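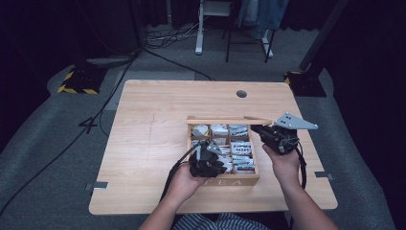

Visit report: Husora test kitchen, Deldale

The Husora kitchen occupies the ground floor of a former dairy office on the east side of Deldale. It develops and tests recipes for home cooks, mainly soups, braises and baked goods, and opens to visitors for one afternoon in February. I attended the 2 p.m. session. Reiko Minami, who runs the recipe program, led the tour.

A recipe enters the system as a one-page draft with all quantities in grams. The first cook follows it exactly as written, including the parts that look wrong. The second cook is given the same sheet without the first cook's notes. If the two results differ, the draft goes back to its author. Minami put the usual number of rounds at five. Pie dough takes more, and she declined to say how many more.

The main room has two lines of home-grade ranges, gas on the left and electric on the right. Each oven carries a card listing its measured temperature against the dial setting. The worst unit runs 25 degrees hot at 350 and is kept in service for that reason. Recipes are timed in it along with the others, and the printed time range comes from the spread.

Haruto Hamada demonstrated the stock comparison. Two pots of chicken stock had been made from the same case of birds, one simmered uncovered and one with the lid ajar. The yield from the first was lower by 100 milliliters per liter. He had us taste both at the same salt level. I preferred the uncovered version, although it was cloudier than I would want for a clear soup.

Fumiko Takagi handles the recipe archive, which holds around 2000 cards, most of them inherited from a community cookbook project that closed. Cards are filed by main ingredient, then by method. A card reading "bake until done" gets a red tab and goes to the bottom of the testing list. The red tabs fill most of a drawer – casseroles make up the bulk of it.

The last stop was freezer storage. Widad Salameh is testing how well filled dumplings hold after freezing raw compared with freezing parboiled. The parboiled batch kept its shape better in the samples we were served, but the wrappers were thicker at the pleats and slightly gummy. She is repeating the trial with a lower-water dough and had no result to share yet.

Practical notes. The entrance is on the loading side, and the street door stays locked. Closed shoes are required in the main room. Parking is limited, and the bus from Turkosach stops at the corner. Tasting portions are small, so eat lunch first. Copies of the stock recipe were at the desk on the way out, with quantities in both grams and cups.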